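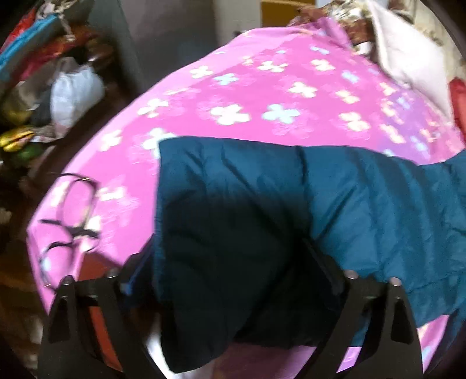 Recording a garment pick-up with the hand-held gripper

Before you start

Charge the gripper and wipe the lens. Pick one garment and one surface. A bed is good for first recordings because it gives a little under the fingers. Padded jackets are harder than shirts, so leave them until you have done a few shirts.

You need 70 good takes per garment. Plan on around 2 hours, with breaks.

Steps

1. Lay the garment down without smoothing it. Some folds should be left in.

2. Start recording with the gripper held still above the bed. Wait for the beep.

3. Bring the fingers down at a slant, open, on either side of a fold. With a quilted jacket, aim for a fold between two seams. A thick panel taken flat tends to slide out.

4. Close slowly. Squeeze until the padding stops giving, then hold for a moment.

5. Lift straight up to about elbow height. Keep your free hand behind your back. If it comes into view, the take is no use.

6. Put the garment down in a different spot, open the fingers and stop the recording.

If the jacket drops

Keep the recording going and pick it up again from where it fell. Mark the take "second grip" in the log. Imani Mutiso trains on these separately and wants at least 50 from each room.

Patterned sheets

Leave them on. Our first Callordale recordings all used plain white bedding, and the arm did badly on anything else. Move cords and straps away from the spot you are gripping, but there is no need to tidy the rest of the room.

Uploading

Copy the takes to the Makokha folder the same day. Njoroge Shemweta checks them and sends back a list of any to redo.

Last changed 28 April 2018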